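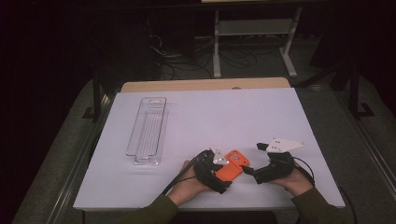

## Packing table meeting, Dreldale unit

**Date:** 26/09/2026

**Present:** Wanpen Suksawat (chair), Wiroj Wattanapong, Viola Mancuso, Thitima Kaewkla (minutes)

**Apologies:** Anong Sukprasert

### 1. Minutes of the last meeting

Agreed as correct, with one change. Item 4 should have read "clear trays", not "clear sleeves". Thitima has altered the copy in the folder.

### 2. Matters arising

- The second roll of labels from Tretden has come. Wiroj has checked the width and it fits the dispenser.
- The shelf by the side door is still not fixed to the wall. Wiroj to do this before any more stock goes on it.
- Viola spoke to Liltberg about the April returns. They accept that the cases were scratched before they reached us and will not charge for them.

### 3. Orange phone cases

The Liltberg order is for 2000 cases, all orange, each to go into a long clear tray and then into a printed card box. So far 262 have been packed and passed. Wanpen said this was slower than planned but she would sooner have that than another lot sent back.

Viola reported on the 23 that were put aside. Most had a faint rub mark near the camera cutout. She thinks the marks come from cases being slid across the table with grit underneath. Wiroj thought some might have arrived like that. It was agreed that the next carton would be looked over when it is opened, before anything is laid out, so that we know one way or the other.

There was some discussion about which way the case should go into the tray. The Liltberg sheet shows the camera cutout at the notched end, but the sample they sent has it at the other end. Thitima has written to ask and had no answer yet. Until we hear, cases are to be checked and stacked but not boxed.

**Action:** Viola to look over the next carton on opening and keep a note of any marks.
**Action:** Thitima to ring Liltberg on the question of direction.

### 4. Table surface

The white top is to stay. Wanpen had asked whether a dark mat would be kinder to the cases, but Viola said that dirt and bits of torn film show up much sooner on white, and the clear trays are hard enough to find as it is. Wiroj agreed.

The top will be wiped at the start of each session and again after the break, with a damp cloth followed by a dry one. No spray cleaner, as it left a film last time and the trays stuck to it. Viola asked that drinks be kept on the window side, well away from the packing table. Agreed.

Wiroj raised the matter of the light. It falls off towards the near edge of the table and fine marks are easy to miss there. He will try moving the lamp before we spend any money on a second one.

**Action:** Wiroj to move the lamp and report back.
**Action:** Wanpen to buy a pack of soft cloths - the lint-free sort.
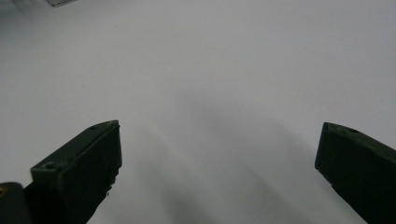
### 5. Clear trays

The trays came from Intarasuk nested together and they are awkward to separate. Thitima has been pulling them apart from the notched end, and two split. Viola does it from the plain end with a slight twist and has had no trouble. Everyone to do it Viola's way from now on.

Trays are to be kept on the left of the table and cases on the right. Wiroj asked if left-handed packers could swap this round. Wanpen said yes, provided it is put back at the end of the session.

Only one tray on the table at a time. Last week there were several out together and one went into a box with nothing in it.

It was noted that the rims pick up fingerprints. Gloves were discussed again. Viola finds them clumsy and would rather wipe the rims with a dry cloth before boxing. Wanpen is content with this for now but would like Anong's view, as she deals with the complaints. Carried over to the next meeting.

**Action:** Thitima to ask Intarasuk what they would charge for trays packed with paper between them.

### 6. Layout during checking

The layout below was agreed for the checking stage. The case is laid flat to the right of centre and the tray stays over on the left. The small clear stand remains on the table between jobs, as it takes up little room and is easily lost in a drawer.

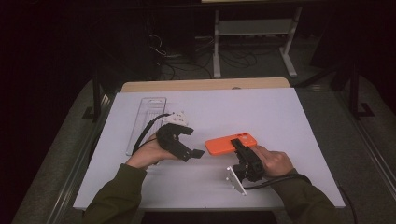 *Tray on the left, orange case on the right, small clear stand on the table.*

Wanpen asked that the layout be written on a card and taped inside the cupboard door. Thitima to do this.

### 7. Any other business

- Viola will be away for 5 days next month. Anong has said she can cover the checking, but will need showing how the rub marks look. Three of the marked cases will be kept back for this.
- The card boxes are taking up most of the back shelf. Wiroj suggested leaving them flat until they are needed. Agreed.
- The tape gun sticks. Wanpen to order a new one from Tretden with the next labels.

### 8. Next meeting

To be fixed once Liltberg have replied. Thitima to send round a choice of dates.

The meeting closed at ten to twelve.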